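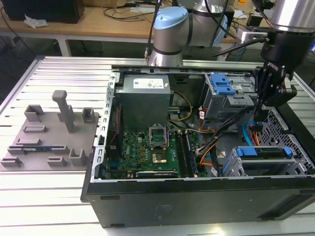
Is my order for a Trikivcombe wagon still going ahead, one customer wrote to us in March, and should I be ringing the dealer every week to find out? We've had a great many messages along those lines, so we've gathered up the questions that come in most often and answered them as fully as we can. Please do have a read through before you phone, as the lines at the Rosales service desk get very busy before 10 am.

Is my order still going ahead?

Yes, it is. Every confirmed order for the Trikivcombe is being honoured, and you don't need to do anything to keep your place. The hold-up is with the body control module, the small computer that looks after the door locks, the wipers, the interior lights and the tailgate. It comes to us from Plinix, who had to stop one of their lines while a connector was redesigned. There are 3516 cars affected across the country, some of them still to be built and some parked in our yard at Rosales, complete except for that one part.

How long is the delay likely to be?

Most customers are looking at 13 weeks from the delivery month on their original paperwork. We know that's a long stretch when you've already sold the old car or promised the kids a camping trip, and we're sorry. If your dealer has given you a shorter estimate, it may well be right -- cars already in the yard will be finished first, and your dealer can see which group yours falls into.

Can't you use a module from another supplier?

We're doing that too, in part. Cultumik has begun making a second version of the module for us, and it will go into the petrol models from the next build onwards. The hybrid needs different software and will stay with Plinix for now. Both versions do the same job, both carry the same warranty, and a replacement of either kind can be fitted at any of our service centres down the track.

Will my car be looked after while it sits in the yard?

It will. Cars waiting at Rosales have their batteries kept on charge and their tyre pressures checked each month, and they're rolled forward a little so the tyres don't sit on the one spot. Before it leaves us, each car is driven for over 100 kilometres and then washed and inspected, so please don't be alarmed if the odometer shows a bit more than you'd expect on a new car. Your warranty starts on the day you collect it, whatever the build plate says.

What about the price I agreed to?

Your price is locked in. If the list price goes up while you're waiting, you'll still pay what's on your contract. Registration and stamp duty are charged by your state or territory, though, and we've no say in those, so there may be a small difference if the rates change in the meantime.

Can I change the colour or the trim?

If your car hasn't been built yet, you're welcome to, and there's no fee. Have a chat with your dealer and they'll send the change through to us. You can make up to 2 changes before the order is locked. Once a car is in the yard we can't alter the paint or the seats, but accessories such as roof racks, mud flaps and tow bars can be added right up to handover.

I'd prefer not to wait. Can I have my deposit back?

Of course. Let your dealer know in writing (an email is fine) and they'll arrange a full refund to the account you paid from. We'd be sorry to see you go, but we do understand -- people need a car to get to work.

I already have my Trikivcombe. Is there anything wrong with the module in it?

No, cars already delivered have the earlier connector and aren't part of this. If your tailgate is slow to open on cold mornings, that's a separate matter to do with the gas struts, and your service centre can adjust them at your next visit.

Who do I contact if my question isn't answered here?

Your dealer is the best first stop, as they can look up your order number while you're on the line. If you're not getting anywhere with them, the Rosales service desk is open from 8 am to 6 pm. Please have your order number handy.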